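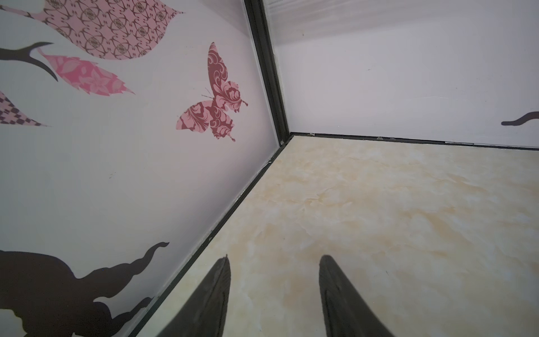
租房党的晾晒角:一块台面、两片挡板、一筐夹子就够了

我家阳台只有一条窄窄的过道,以前洗完衣服,夹子满地滚,小袜子永远凑不成双。上个月我终于下决心弄了个固定的晾晒准备角,用到现在真的太喜欢了,忍不住把做法完整写下来!整个过程一个晚上就能搞定,不用打孔,也不用电钻。

先说位置。找一块离晾衣杆一臂远的平面,茶几、矮柜、洗衣机盖都行。我用的是大理石花纹的台面,浅色,掉根线头一眼就能看见。台面先用湿布擦一遍,再用干布擦,完全干了再往下做。

要准备的东西:
白色挡板两片,其中一片可以选带印花的
浅口塑料筐一只
塑料夹子若干,颜色越杂越好(后面会讲怎么用颜色)
可移除双面胶一卷
卷尺、铅笔、一块旧毛巾

第一步,立挡板。两片挡板靠墙角摆成直角,花的那片放在你平时正对的一侧,素的那片放旁边。我特别推荐粉色树叶配蝴蝶的图案,早上迷迷糊糊来晾衣服,看见它心情就会好一点(真的!)。先别急着贴胶,站远两步看看正不正,用铅笔在台面上轻轻点两个记号,再沿着底边贴双面胶。贴好以后按住半分钟,晚上贴,第二天早上再往上靠东西。

第二步,选筐。筐不要深,手伸进去一把就能捞到底的最合适。圆角的比直角的好擦,也不勾毛衣。我在 Cirstead 的杂货架上翻了半天,最后还是用了家里的旧塑料筐,洗干净一点也不输新的。

第三步,给夹子体检。把所有夹子倒在旧毛巾上,一只一只捏开再松手。弹簧发涩的、夹口对不齐的、塑料发白变脆的,全部挑出来。在太阳底下晒久了的夹子会突然断,碎片崩到脸上可不好玩。留下来的用温水加一点洗洁精泡十分钟,旧牙刷刷夹口,冲净摊开晾干,弹簧那里要多甩几下水。

第四步,定颜色规矩。我家是这样分的:红色夹内衣和袜子,蓝色夹裤子,黄色和绿色夹毛巾,浅色的专门留给白衬衫。朋友 Mercy Kaijage 家按人分,一人一色,收衣服的时候看夹子就知道该放谁的柜子,孩子们学得比大人还快。两种办法都好用,挑一种坚持两个星期就顺手了。

第五步,装筐。不用排队,也不用分格!我试过一格一格码整齐,结果第三天就乱了。现在直接往里倒,颜色鲜亮,要哪只伸手就能挑出来。

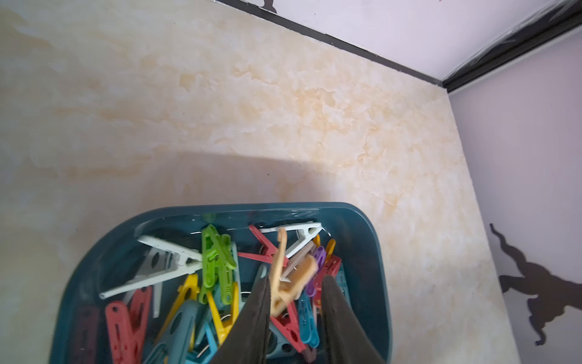 各色塑料夹子混装在蓝绿色的筐里,乱一点也好找。

平时用的时候有几个小习惯值得养成。晾之前把整筐端到杆子下面,晾完端回墙角;收衣服时夹子随手丢回筐里,千万别留在杆子上晒着。每逢星期二我会顺手把筐倒空,擦掉底下的灰和棉絮,两分钟的事。

常遇到的小麻烦也说一下。挡板底边翘起来,多半是台面没干透,撕掉旧胶重新贴。夹子在薄衣服上留印,就夹在侧缝或者下摆的缝线上,厚毛衣干脆平铺,别夹。风大的日子,床单每边多加两只夹子,间隔一掌宽。

下一次我打算在素的那片挡板上加一个小挂钩,放衣物刷和去球器,装好了再来更新!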